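Travel and Tourism, Unit 6: Building a touring itinerary
Tutor: Aaliyah Fraser

Start with the transfer. Note the arrival point, the driving time to the first hotel and the check-in hour. On the Lomby coach route the first leg is 292 km, so nothing is booked for that evening except dinner.

Write out meals for every day. "Half board" must be explained in the client's copy.

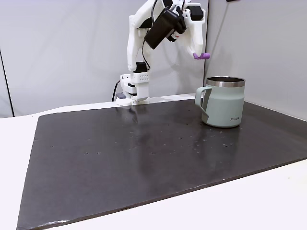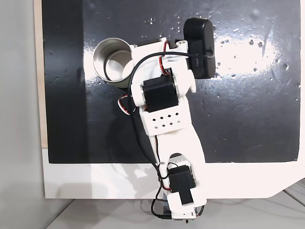
When should the rest day go in?
After the longest road leg, normally on day three or four of a tour this length.

Group rates on this route start at 15 people. Quote the single supplement separately.

Draft itineraries to Laurier Marchand by 4/24/23, two sides at most.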